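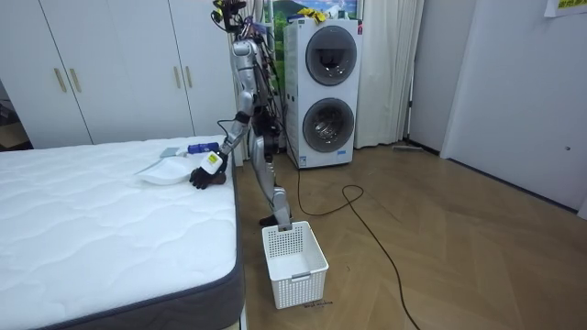 Killance Bedroom Tidying Set - README

Version of June 30, 2021
Maintained by Barış Kılıçarslan, Arkel

What this is

Recordings of one household chore: clearing small items off a bed and getting them into a basket on the floor. The set has 3,869 clips. Items are everyday things that end up on a bed when a room is being cleaned or packed up - dishes, bottles, cloths, cleaning tools.

The room

All clips come from the same bedroom. The mattress is bare, with no sheet, blanket or pillows, and stays that way through the whole set. We tried a fitted sheet early on and dropped it. It bunched up at the corner and every layout had to be redone.

The basket goes at the corner of the mattress. Its spot is marked in pen on the floor. If you are setting up a copy of the room, mark yours too, and leave enough space to open the wardrobe.
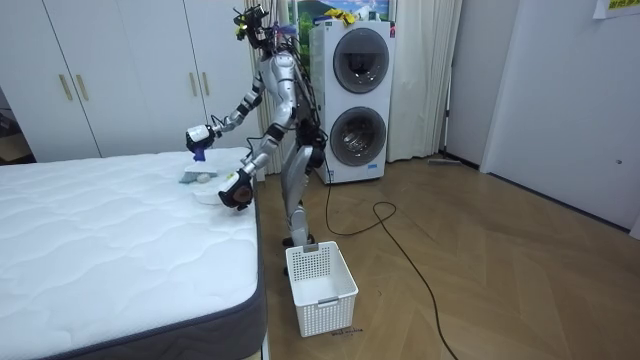
Cloth near the edge of the mattress, basket on the floor by the corner.

Layouts

There are 13 layouts. A layout says which items are on the bed and where they start. Each one has its own folder with a text file named items.txt, one item per line. Names are plain words: plate, bottle, cloth, dustpan. Color is given only when a layout has two of the same thing.

Cloths are dropped, not folded, so their shape differs from clip to clip. Plates start flat. Bottles start on their side, cap toward the wardrobe.

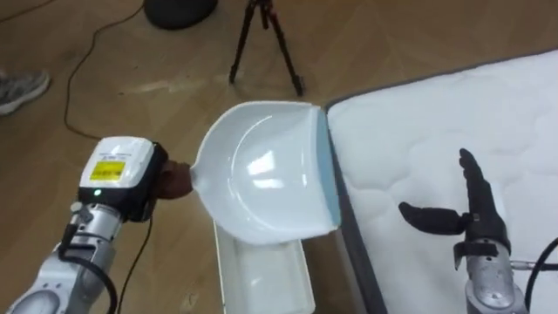
White dustpan with a brown handle, lip against the side of the mattress.

The dustpan clips are the longest. It is wide for its weight and can catch on the mattress border, so allow extra time if you trim clips to a fixed length.

Labels

Every clip has a start time, an end time and a result. The result is one of: in basket, on floor, left on bed. An item hanging over the rim is labeled "in basket" if it stays there until the clip ends. Rundero did the first pass of labels and Fothergill checked 300 clips by hand.

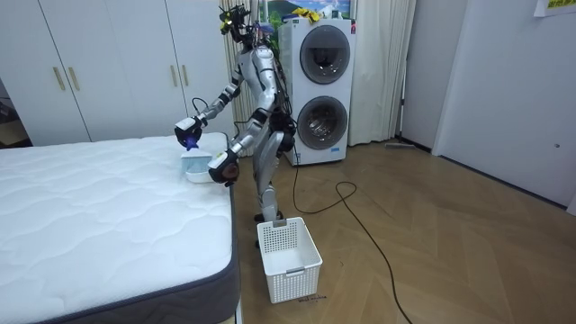
Small containers are labeled the same way as dishes, with or without a lid. If a lid comes off, the lid and the container get separate lines.

Known problems

- 100 clips from November have no end time. Use the length of the file.
- "cloth" and "towel" were both used for the same item in two of the folders.
- Daylight changes between layouts and was not corrected.

Please send label fixes to Barış with the folder name and clip number. Fixes go into the next version, and old versions stay available.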